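Glass lid spits water everywhere, is the little metal thing supposed to be open?

Posted by Solange Boyer, May 2025
Viewed 1,554 times

Hi all, quick one. Got a small nonstick saucepan w/ glass lid, blue knob on top. Think it's a Vastik but the box is long gone. Every time I do potatoes it boils up and dribbles down the side onto the burner. Burner on medium, water maybe halfway. Also the knob spins a little when I grab it. Do I need a new lid or am I doing something dumb?

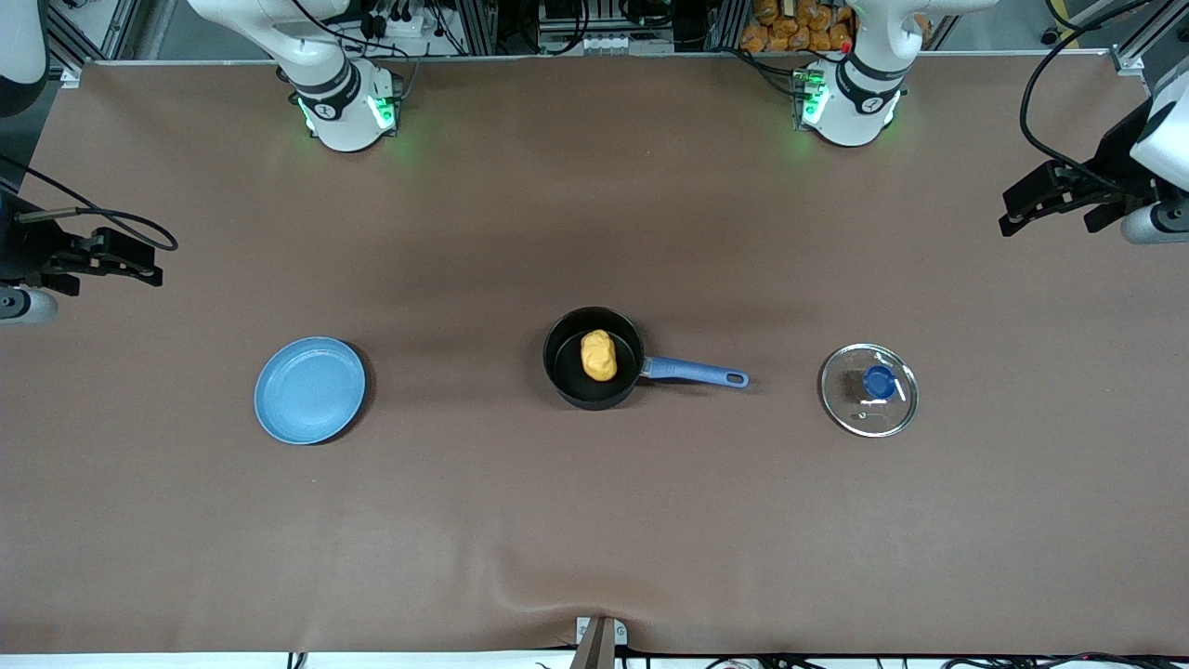 Pan, lid, and the plate I serve on.

Don't want to spend more than the pan cost me. Thanks in advance

Agathe Langlois
2 things.

First, starch. Potatoes foam, any lid will do it. Once it boils turn it way down and set the lid a bit crooked so there's a gap. Lower water too, just enough to cover.

Second the knob. Flip the lid over, there's usually a screw head underneath. Hold the knob with one hand, snug the screw with the other. Snug!! not tight, it's glass. Had a Tiltico lid crack on me in September from exactly that. Let it cool all the way first.
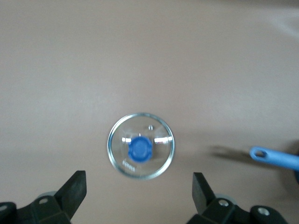
The vent is the other thing to look at, the little metal fitting up from the knob. On mine the hole gets gummed up with dried starch and then steam goes out around the rim instead and takes the water with it. Soak in hot water and dish soap, then a toothpick thru the hole, rinse from both sides. Don't use a metal pin, you'll scratch up the glass. If you can see daylight thru it your good.

If the screw just keeps turning the threads are shot, and then you want a new knob, not a new lid. Measure the hole before you order.

63 people found this helpful

furtado78
just cook w/o the lid, thats what I do. takes longer

Solange Boyer
Toothpick came out gross. Screw was loose too, maybe half a turn. Trying potatoes again tonite with the lid crooked. Thank you Agathe!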